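工作本，二月，周二
恢复演练：Iltia 数据库 + Wadow 文件服务器

接着上次写。上次写到“备份任务全绿”，然后大家去吃饭了。今天开始看绿色底下是什么。

先记环境，免得下次又翻聊天记录。Iltia 的生产库在机房那台老存储上，夜里由 Godoveck 做全量加增量，副本放本地备份盘，周末再复制一份到异地。Wadow 是各部门的文件共享，走同一套 Godoveck，策略不同，因为当年建策略的人和建 Iltia 策略的人似乎不说话。Petrauskas 负责维保，合同里写了“协助恢复”，没写协助到什么程度，电话里问过，回答是“看情况”。

演练目标照抄申请单：在隔离网段里把 Iltia 恢复到前一天晚上的状态，应用能登录，能查到最近的单据；Wadow 恢复一个部门目录，权限不丢。申请单上的时间要求是 6 小时以内。这个数字从哪里来的没查到，旧文档里有，更旧的文档里也有，再往前就是扫描件了。

上午 9 点，隔离网段
网段开通得很顺利，顺利到让人起疑，果然通到了生产域控。防火墙规则里有一条“临时放行”，备注栏写着“测试后删除”，测试是哪次测试已经无从考证。先禁用，没删，在单子上挂了变更号，等着看有没有人来喊。到中午没人喊。到我写这段的时候也没人喊，那就再挂一周。

记一笔：以后演练第一步先从隔离网段往外 ping 域控、邮件、生产库，全部不通才往下走。上次的步骤表里把这一项放在倒数第二步，相当于先下水再问有没有鳄鱼。

上午 9 点半，目录索引
Godoveck 的控制台能打开，找得到恢复点，一点“浏览”就转圈。转了很久以后提示“目录不可用”。翻手册，手册建议重新导入目录。重新导入目录需要目录库的加密口令。加密口令在密码保险库里。密码保险库的备份，在 Godoveck 里。

这个圈画得很圆，值得裱起来。

好在今天是演练，生产环境的保险库还活着，取口令就是点一下鼠标的事。真出事那天没有这个福利。处理办法：口令抄一份，装信封，封口签字，放保险柜。有同事觉得纸质信封不够现代，我表示同意，并且还是放了。保险柜的密码不许存进密码保险库，这条写进规程，字号加大。

目录重新导入后能浏览了。顺手看了任务日志，发现“全绿”是这么来的：任务里有文件被占用时跳过，跳过算警告，警告在汇总页上显示为绿色，只是绿得稍微浅一点。投影仪上完全看不出差别。我把汇总页的规则改成“有跳过就显示黄色”，刷新，页面立刻像秋天。

上午 10 点多，Iltia 数据库
恢复作业启动。全量部分读得正常，增量链接到第 5 个的时候报校验错误。重跑，同一个位置，同样的错误，至少这份备份的脾气是稳定的。

查了一圈：那天晚上备份盘满了，Godoveck 写了半截，之后清理任务腾出空间，后面的增量照常挂在这半截上。作业状态是“已完成（有警告）”，也就是浅一点的绿色。再往后的每一个恢复点，从控制台上看都整整齐齐，全部不能用。

换异地副本。异地副本是周末复制的，复制前会校验，所以它在坏增量那里停住了，老老实实停住，并且发了邮件通知。邮件发给一个共享邮箱，该邮箱有一条规则，把 Godoveck 发来的一切移进“低优先级”文件夹。文件夹里未读约 100 封。规则是谁建的看不出来，看操作习惯很像我，暂不深究。

结论：Iltia 可用的最近恢复点比申请单要求的早了好几天。演练继续用这个旧点往下走，好歹把后面的步骤跑完，结果栏如实填“恢复点目标未达成”。会议上肯定有人问能不能写“部分达成”。不写。恢复点这件事，差几天的单据就是几天的单据，财务那边不收“部分”。

当场做的事：
手动触发了一次新的全量，盯着写完，校验通过。
备份盘的空间告警阈值提前，告警发到值班手机，不发共享邮箱。
共享邮箱那条规则删掉。

下午，Iltia 应用
数据库起来后挂应用。应用服务器从镜像恢复，开机正常，服务起不来，日志说连不上授权服务。授权绑在网卡地址上，恢复出来的虚拟机网卡地址是新的。给 Petrauskas 打电话，对方说授权可以重新签发，需要填表，表要盖章，工作日处理。我问如果是真灾难怎么办，对方停了一下，说真灾难也要填表。

临时办法：在隔离网段里把虚拟机网卡地址手工改成和生产一样的，服务起来了。这招只能在隔离网段用，两边网络一旦通了就会打架，所以又回头确认了一遍上午那条“临时放行”确实是禁用的。确认完心里踏实了，又确认了一遍。

登录测试通过。查单据，旧恢复点之前的都在，报表模块打不开，因为报表模板放在 Wadow 的共享目录里，路径写死。所以 Iltia 的恢复依赖 Wadow，这件事在架构图上没有线。我在图上补了一条，红色，虚线，旁边写“真的”。

还有一处：Iltia 的定时任务随应用一起醒了，开始往外发对账邮件。隔离网段出不去，邮件全堵在队列里，没造成后果。如果上午没查那条放行规则，供应商今天会收到一批过期的对账单，我今天的工作本会换一种写法。规程加一条：应用启动前先停定时任务和发信服务。

下午晚些，Wadow 文件服务器
恢复部门目录，文件都回来了，速度比预想的快。权限也在，前提是域控能解析到组名，隔离网段里没有域控，所以权限列表显示成一长串编号。看着吓人，对照导出的清单逐条核对，能对上。要在隔离环境里完整验证权限，得带一台域控副本进去，这个下次做，这次不逞能。

验证文件内容时抽了几个打开看。一个表格的名字叫“最终版”，同目录下还有“最终版改”和“最终版改（用这个）”，三个都恢复成功，内容互相矛盾，这不归备份管。

被跳过的占用文件里，有一个是某部门全天开着的台账，从开机到关机都有人挂着，关机是不关的。也就是说这份台账从来没有被完整备份过。快照功能在策略里有选项，没勾。Iltia 那边的策略勾了，Wadow 这边没勾，前面说过两份策略的作者关系如何。已勾，今晚看结果。

用时
从 9 点开网段算起，到应用能登录、目录核对完，超了 6 小时。去掉和目录口令周旋、重跑坏链、打电话等表格的时间，应该能压进去，可是真出事的时候这些时间不会自己去掉，所以按原值填。有人提议下次演练把计时起点改成“开始读取数据”，这样好看很多。我把提议记在这里，供后人欣赏。

对规程的修改（草稿，还没给人看）
隔离检查提到第一步，带截图。
加密口令纸质件两份，分开放，每次演练验证其中一份能用，验完重新封。
每周随机挑一个恢复点做真实恢复，读到底，不看颜色。
异地复制失败按故障处理，要有工单。
授权重签的表格提前填好、提前盖章，日期空着。Petrauskas 说没有先例，也没说不行。
恢复顺序改为：域控副本、Wadow、Iltia 数据库、Iltia 应用。原来的顺序是按字母排的。
应用启动前停定时任务、停发信。

没弄明白的
Godoveck 的重复数据删除报告说节省了大量空间，备份盘还是满了。两者可以同时为真，我还是想看看明细。报告导出来是图片格式，不能筛选。

坏掉的那个增量，之后的清理任务为什么没有识别出它不完整？手册里说会“自动标记”。标记找到了，在详情页的第二个标签里，灰色小字。已经给 Petrauskas 提了工单，附了截图，工单系统自动回复建议我升级到最新版本，我们就是最新版本。

另外，6 小时这个要求到底有没有业务方认过，得去问。我猜问的结果是大家都以为是别人定的。先问 Iltia 的业务负责部门，再问机房。如果他们说一小时，就把今天这份记录整本拿给他们看。

收尾
隔离网段里的虚拟机全部关机，恢复出来的数据按规定擦除，擦除记录附在单子后面。改过网卡地址的那台单独确认了一次，已删，不留镜像。保险柜里信封重新封好，签了字。值班手机测试告警收到一条，铃声很大，会议室里都听见了。

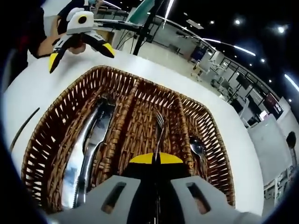
明早要看的
Wadow 快照有没有生效，先找那份台账。
新全量后面挂的第一个增量，校验到底。
汇总页还有几处黄色，逐条点开，写原因，不许写“偶发”。
禁用的放行规则，看看夜里的批处理有没有失败的。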